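Right, a thread about learning to bake bread in a rented flat with a terrible oven, as several of you asked after I posted the loaf last night and I've now had a cup of tea and feel up to it.

I started in June, which is a daft time to start. The kitchen faces the afternoon sun and my first dough went from "nothing happening" to "climbing out of the bowl" while I was on the phone to my sister. If yours does that, put it in the fridge and have a sit down.

The recipe is Ladan Amini's, more or less. She used to live downstairs and wrote it on the back of a gas bill for me: 400 grams of strong white flour, a bit of wholemeal if you have it, salt, water, a spoonful of starter. There's no method on it at all apart from the word "wait", underlined.

So I waited, and I got bricks. Lovely flat bricks, one after another! I ate them toasted with a lot of butter and told everyone I liked a dense loaf.

Kagiso Gumede was the one who asked what my starter looked like before I used it, and I had to admit I'd been taking it straight out of the fridge, half asleep, and expecting it to get on with things. He told me to feed it the night before and again in the morning. I did, and the next loaf had holes in it. Proper ones. I rang him up to tell him, he was at work, he was very nice about it.

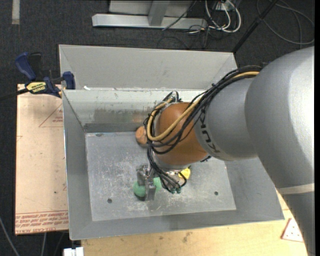 Then there was the oven. The dial says 230 and I don't believe a word of it. I bought a little thermometer to hang off the shelf and it's out by around 16 degrees, always on the cool side, so now I turn it up as far as it goes and leave it a good long while before anything goes in.

I bake in an old casserole with the lid on, then take the lid off for the last stretch. Please use decent gloves. I used a folded tea towel for ages and I've got the mark on my thumb to show for it.

Vira Savchuk asked about rye. I've tried it 2 times, and both were sticky enough that I had to scrape my own hands with a knife (the blunt side, don't worry). Tasty though, especially with pickled herring, so I'll have another go when the weather cools down.

Oh, and for whoever asked about slicing - leave it until it's properly cold. I know. I can't manage it either, I had the end off last night's with jam at about half past ten, standing up in my slippers.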